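FOR IMMEDIATE RELEASE

Gratimar Would Like a Word About Your Towels

New linen care service takes on folding, closets and the pile on the chair

ZETVILLE, 21 Feb 2021 – Gratimar, the Zetville household linen company, is opening a towel and linen care service for homes, guesthouses and anyone who has ever used a bath sheet to hold a closet door shut. Bookings open today. The first visits start next week.

The service covers white and colored towels, bed sheets, table linen and bath mats. A Gratimar fitter comes to the home, sorts what is there, folds it to fit the shelves the customer has (as opposed to the shelves in magazines) and leaves the closet in a state that can be kept up by a tired adult on a weeknight. A standard visit lasts 3 hours. The company has tested shorter ones and found that most of the time went on moving the vacuum cleaner out of the way.

"People apologize to us at the door," said Lutz Harms, who founded Gratimar after a long and not very distinguished career selling shower curtains. "They say they meant to get to it. I have towels at home that I meant to get to in June. We have seen worse closets, and several of them were mine."

Before the launch, Gratimar ran a trial in 200 homes in Zetville and neighboring Bovport. Customers were asked which towel they would part with last. The usual choice was the oldest one, kept for the dog, including in homes with no dog. Gratimar has a policy on this now. The dog towel stays, gets its own hook, and is not discussed.

The company's folding method is called the Tseng fold, after the street where Gratimar has its workroom. The towel goes in half lengthwise, then in thirds, with the rounded edge facing out. It will be familiar to anyone with a grandmother. Gratimar has not attempted to patent it.

"I was hired to improve the fold," said Cheng-en Au, head of linen at Gratimar. "I spent a winter on it and we went back to the one we had. What I did change is the stacking. We keep it to 5 towels in a pile, because the sixth is the one that brings the rest down on your head. It was a modest winter, but I stand by it."

Terry cloth gets most of the attention. Its loops pick up lint and snag on rings, and a terry towel dropped in a heap will look like a heap for as long as it is left there. Fitters shake each towel out before folding and go easy on fabric softener, which can leave a coating on the loops and make a towel worse at the one job it has. The customer's favorite softener will not be confiscated. It may be looked at.

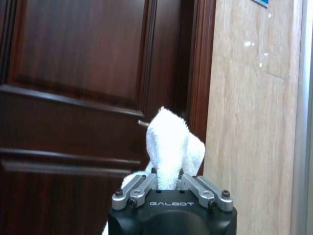 A white terry towel, bunched up and awaiting a proper fold, beside a beige marble wall.

Homes with wooden linen closet doors can add a hinge check at no extra charge. Gratimar added the option during the trial, when it became clear how many doors had been closed for years by leaning on them.

Guesthouses may book a standing weekly visit. Gratimar's workroom can handle 2000 pieces a week, a figure Harms describes as "more than we have been asked for and fewer than I told the bank." Guesthouse customers also receive a printed shelf plan, to be taped inside the closet door and ignored by the night staff in the usual way.

The service does not include ironing. It did for one week of the trial. Gratimar wishes to thank the fitters who took part in that week and confirms that the subject is closed.

About Gratimar

Gratimar sells and looks after household linen from its workroom on Tseng Street, Zetville. It makes bath towels, hand towels and a face cloth that has been described by a customer in Bovport as "fine."

Press contact

Cheng-en Au, Gratimar, Tseng Street, Zetville. Sample towels are available to reporters on request, and we would like them back.

###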